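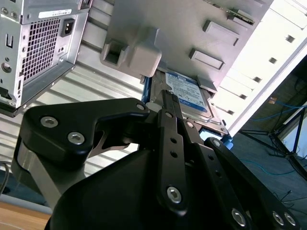
Misolell Street Neighborhood Association
Minutes, 8/31/19

Meeting opened by Sunita Kincaid with 13 members present. Minutes of the previous meeting were read and approved with one correction (Vaughn Halvorsen's name was left off the attendance list). Valter Lundgren reported on the office computer, which still holds the membership list and the dues records. With the case opened up, the hard drive sits right beside a large gray metal panel. He will copy the records to a second drive and keep that one at his house.

Money. Balance is $2,000 after the insurance payment. Dues are outstanding from 30 households. Reminder letters go out with the next newsletter.

Kowalczyk Park. The city has agreed to replace the broken drinking fountain but gave no date. Esperanza Ruiz-Ortega will call the parks office again. Two members complained about dogs off leash near the swings. Signs were discussed, no motion made.

Fall cleanup. Moved by Ignacio Kapoor, seconded by Halvorsen, to spend up to $200 on bags, gloves and dumpster rental. Passed, one opposed. Cleanup will be held in November, after leaf pickup starts.

Parking on Zirkska Lane. Long discussion. Residents on the north side want permits, south side does not. Tabled.

New business. Kapoor asked if the hall could be unlocked earlier for setup. Kincaid will get a second key cut.

Meeting adjourned. Submitted by E. Ruiz-Ortega, secretary.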